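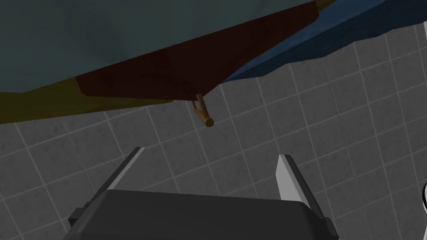 The Drultow arm, in the kitchen that doesn't exist

Before I let the real arm near a real cupboard, it has to get past the simulated one. The real arm lives on a bench at the Grerkholm shared workshop, between the drill press and a freezer that belongs to somebody. The simulated one lives on my laptop and has never had to pay dues.

Wrist view, looking up. Brass-colored handle on the maroon front, both fingers open underneath it, and far more gray tile than I would pick for my own house.

The handle is well above the fingertips at this point. Closing that gap is the whole hobby.

Settings, for the two people who write in and ask: the scene is called Usau, the control script is Sepp, and each attempt gets 30 seconds before it is put out of its misery. I run them in batches of 20, usually over dinner. The log stands at 717 attempts since February, a number I have not shared with my family.

Next on the list is a slower approach from below, with the wrist tilted a little less. After that I need to rewire the shoulder joint on the real one, which makes a noise like a stapler whenever it passes level. The laptop version is silent, and I have started to resent it.

More pictures when there is more to show.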